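Zatau planning and perception software
Progress report to Vasilakis, second reporting period
Prepared by Etenesh Mersha, Nov 10, 2021

Summary

The planner rewrite is finished and in daily use. The perception module is running in simulation and is three weeks behind plan. Spending is within budget. We ask for one change to the order of the remaining work, set out at the end.

1. Motion planner

Makis Stefanou replaced the old planner in September. The new version checks the whole arm for collisions, where the old one checked only the gripper and the last link. Planning time for a single reach has come down to about 200 milliseconds on the office workstation, which meets the target in the grant agreement. Two faults remain open. The planner sometimes picks a long route when a short one is free, and it does not yet slow down near the joint limits.

2. Simulated kitchen

All tests in this period were run in the kitchen set built by Marina Sotiropoulos. It uses a Franka Emika arm at a marble counter, with the living area modelled behind it so that the perception module has to cope with furniture, doors and windows in the background. Objects are placed by a script at the start of each run.
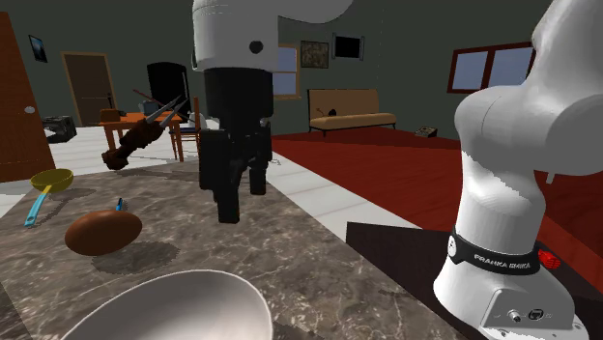

3. Scene script

The script can leave an object in mid-air, as it has with the knife block at the left of the counter. The placement code does not check for a supporting surface before the run begins. A check has been written and is being reviewed. Until it is merged, runs with a floating object are left out of the results by hand, and this takes up more of Marina's time than we would like.

4. Perception

Glykeria Tsoukalas has trained the detector on 2,413 rendered views. Large items such as bowls and pans are found reliably. Small and thin items are still a problem, and so are rounded objects with a glossy surface, where the estimated position drifts as the light changes. She is adding more variation in lighting to the next training set. The delay comes mainly from a change of file format in our logging tool, Ronis, after which the older recordings had to be converted.

5. Next period

We plan to connect the detector to the planner and repeat the reach tests with 32 object layouts. We would like to do this before the move to the real arm at Skastness and push that move back by 9 weeks. The total cost does not change. Christos Zacharopoulos has sent the revised schedule separately and can answer questions on it.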